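Lindholm two-part casting resin: bench notes after two months

I bought the Lindholm clear kit to replace a polyester resin that had become hard to get. The work is small: drawer pulls, spacers and the occasional dial blank, all cast in silicone moulds and finished by hand. Shakuntala Kaushik, who shares the bench, used the second kit for tinted pieces, and her findings are folded in below.

The kit contains resin and hardener in separate bottles, a set of graduated cups and a folded instruction sheet. The mix is two parts to one by volume. The sheet gives no ratio by weight, and this is the first real fault. Anyone working with small batches will want to use scales, and the densities of the two parts differ enough that a volume figure cannot simply be carried over. I worked out my own ratio by filling each cup to the line and weighing it.

Pot life is given as 23 minutes. In a shallow tray I found that fair. In a deep cup the mix warms itself and thickens well before then, so pour it out early or mix less of it.
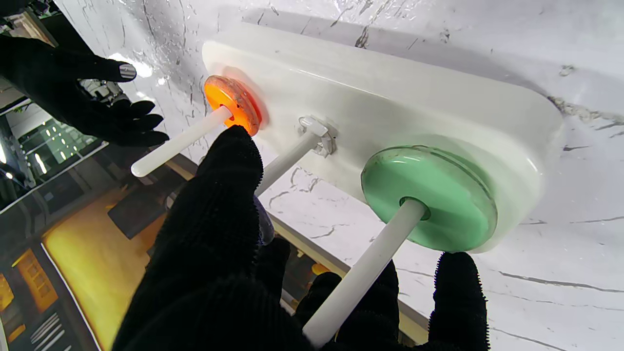

Bubbles are the usual complaint with clear resins, and this one is no better than average. Warming the resin bottle in a bowl of hand-hot water before mixing helps a good deal. Stirring slowly helps a little. A pass with a hot air gun clears the surface but does nothing for anything trapped lower down, and on thick sections it can leave a ripple. A pressure pot would deal with the problem properly – I don't own one and did not borrow one for this test.

Tinting was straightforward. Kaushik used the Trernico transparent pigments, added to the resin before the hardener. Orange and amber stayed even through the full depth. The blue settled slightly if the mix was left standing. Too much pigment gave a soft cure, so keep to a few drops and test on scrap. 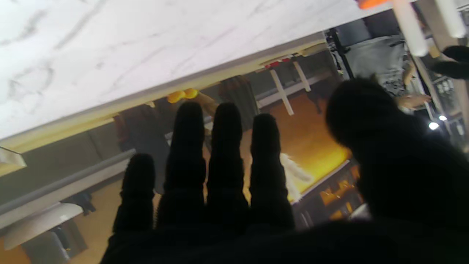

Issue 380

Demoulding at a day is possible but I would wait for two. Pieces taken out early marked under a fingernail and had to be left on a flat sheet to harden. Edges then cut cleanly with a sharp blade. Wet sanding followed by plastic polish gave a good gloss, though the paper clogs faster than it did with the old polyester.

Smell is low. That is no reason to skip gloves or to work with the window shut.

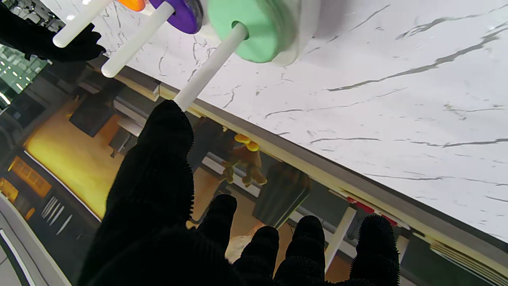
White peg and black gloves.

The caps are poor. Both hardener bottles crusted at the neck and one split when forced. Wipe the threads after each use. For clear work under a finger's thickness I would buy the kit again. For deeper castings I would look at a slower resin, and Kaushik has already ordered one from Mimach.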